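The Butler Was Always Going to Be the Ghost

I have a weakness for stories in which a minor character has been dead the whole time. I don't mean the big famous version, where the hero finds out in the last ten minutes and everybody in the theater gasps. I mean the small version, where the person who brings the tea in chapter three gets mentioned in chapter twenty as having been buried in the garden since before the war, and the plot carries on without stopping to comfort you.

My friend Aminu Ogunleye calls this the Spare Ghost. He has a theory that every long-running series gets one eventually, usually around the time the writers run out of cousins. I used to argue with him. Then I spent most of April rereading the Lesthorpe books, and I owe him lunch.

For anyone who hasn't had the pleasure, Lesthorpe is a fantasy series in which a family of minor nobles loses a house, gets it back, and loses it again over 708 pages. That's the first volume. The housekeeper, Mrs. Garba, appears in nearly every chapter. She has opinions about soup. She is never once touched by another character, never eats, and never goes outside in daylight, and I read the whole thing in high school thinking she was just a very private person.

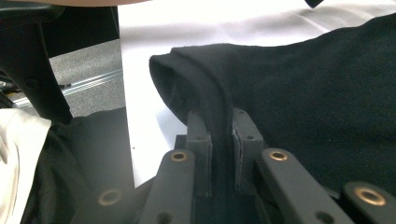
Playing fair, sort of

What I like about Mrs. Garba is that the clues are boring. A door is already open when she gets to it. A child says good night to her and is told to stop being silly. You could explain any of it away, and at sixteen I explained away the lot, with real energy.

Compare that with Justdale, the TV show, which ran for 60 episodes and tried the same trick with the school nurse. Every time she walked into a room the lights dimmed and somebody's breath fogged. By episode four my sister was greeting her as "the dead one." When the reveal finally came, the show gave it a flashback, a choir and 90 seconds of slow motion. The nurse looked more surprised than we were.

There's a middle ground, and I think the game Nelus lives there. The old man at the ferry landing sells you rope. His prices never change, even after the currency does. You can finish the whole game, rope and all, without finding his grave, and the game won't nag you. I found it by falling off a cliff, with 60 coils of rope in my bag and no idea how to use any of them.

The rules, such as they are

Aminu's rule is that a Spare Ghost can't be useful afterward. Once the living know, she has to go back to doing what she did before, or she turns into a regular ghost with a quest and unfinished business. I'm less strict. I'd let Mrs. Garba find one lost will, provided she complained about it.

My only firm rule is that nobody gets to say "but I spoke to her this morning!" It has been said. It was said in Justdale twice, by the same man, about two different people – you'd think he'd have started checking.
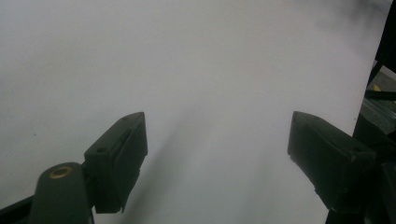 Sunday, a little before lunch.

I've started the second Lesthorpe book now. There is a new gardener who never seems to leave footprints, and I have my eye on him. Aminu says he's only light on his feet. Aminu has read ahead, so I don't trust a word of it.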